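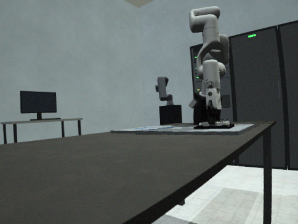

Three of the first testers at Bendell wrote back within a day of getting the preview, and the first line of their note was that they wanted the planner to stop surprising them. Fast was fine, they said, but they would take a slower path they could predict over a quick one they had to squint at. We've had that note taped up next to the whiteboard ever since, and it shaped pretty much everything in the release we're putting out today.

FUSHOLM, 1/10/22 — Yau 2 is out! I've been waiting a long time to type that. Yau is our motion planning and simulation software for robot arms, and version 2 is the biggest rewrite we've done since we started the company. It's free to download for schools and for anyone working on their own, and paid seats for companies go on sale this morning too.

So what's new? The planner, mostly. The old one would happily give you a different path each time you pressed the button (all of them legal, some of them pretty weird). The new one remembers what it did last time and stays close to that path unless something in the workspace has changed. If it has to pick a very different route, it tells you so and shows both, and you choose.

We also rebuilt the simulator. You can set up a room with tables, cabinets, a work board and more than one arm, drop small parts on the board, and run your whole job there before you touch any hardware. Lighting and shadows are a lot better than they were, and I'll admit we spent more time on floor tiles than I want to tell my accountant. But camera-based code behaves differently when the light changes, and people kept asking us for it.

To test all this we wrote a set of 2800 planning problems, from easy reaches over a bare table to nasty little grasps next to a wall. The old planner solved 1576 of them inside our time limit of 300 milliseconds. The new one solves every problem in the set inside that same limit, on the same computer. We're publishing the full set along with our settings, so please go ahead and try to break it — we'd love to see the ones that fail.

Selora, our perception add-on, gets an update as well. It now reads the same scene file as the planner, so you don't have to describe your table twice (I hated that, you hated that). Labels for simulated parts come out in the format Selora already uses for training.

A few things aren't ready. Soft objects like cloth and cable are still experimental, and two arms sharing one tight space will plan but can be slow. Both are on the list for the July update. Projects saved in version 1 will open in version 2, though custom gripper files need to be converted first with the tool in the install folder.

Downloads, the test set and the release notes are on the Yau page now. Press copies and review seats are available through the Fusholm office, and if you'd like a live demo over video, just ask and we'll find a time.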